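ok thread time. selling my late aunt's stuff online, what I learned, mostly the hard way. 1/

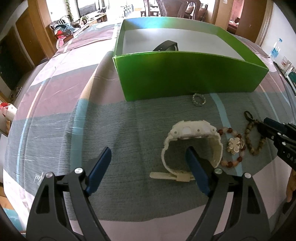
green box, beads, a watch or two. the "small stuff" pile

2/ background: my aunt had a two bedroom in Peñalver and kept everything. my cousin Marcelino took the furniture, I got "the drawers." there were a LOT of drawers

3/ started in May thinking it'd be one weekend. lol

4/ first mistake. listed everything one at a time. a scarf, a spoon, another spoon. $2 here $2 there and every one of them needs an envelope and a trip to the post office

5/ lots. sell in LOTS. people who want one old thimble want all the thimbles. bundled 30 of them, gone before lunch

6/ shipping. weigh it BEFORE you list. I guessed on a cast iron trivet and basically paid a man in Ohio to take it

7/ used Tustach for the listings bc my neighbor Anselmo swears by it. fees are ok. the search is terrible, if you type "brooch" wrong it shows you roaches. bug posters. so many bug posters

8/ tried Busari too. more buyers, way more hagglers. "would you take 40" on something listed at 100. no. "ok 41"

9/ stopped answering after 9pm and my life got better right away

10/ titles: put the boring words first. "necklace glass beads short" beats "gorgeous vintage treasure" every time. people search like theyre yelling at a clerk

11/ watches. if you don't know whether it runs, say you don't know. I wrote "works great" on one after it ticked for like a minute on my desk. got it back nine days later with a very polite note. deserved

12/ costume jewelry: don't scrub it. warm damp cloth, then dry it, then stop. took the shine right off a pair of earrings with toothpaste bc some video said to. they were my favorite ones too

13/ someone asked about getting things appraised. I took one ring to Ignacio Paredes, he has the little repair counter by the pharmacy. looked at it for maybe ten seconds and said "keep it, wear it." so thats what i did

14/ family stuff. ASK FIRST. ask twice. I nearly sold a prayer card that my uncle Cayetano had been looking for since the funeral. it was inside a cookbook, page for lentils

15/ check every book. check coat pockets. check inside the socks, dont ask

16/ packing: save boxes from now on. all of them. cereal boxes cut flat are great for anything thin. do not buy bubble wrap at the post office, the price is a crime

17/ total so far, enough to cover the storage unit and a nice dinner for the cousins. not retiring on it. nearly 40 sales

18/ still have the buttons. four coffee cans of buttons. if you sew and you're local dm me, pickup only, I am not weighing them

19/ forgot, keep a notebook with what sold and where it went. I mixed up two packages and a lady expecting lace got a corkscrew. she kept the corkscrew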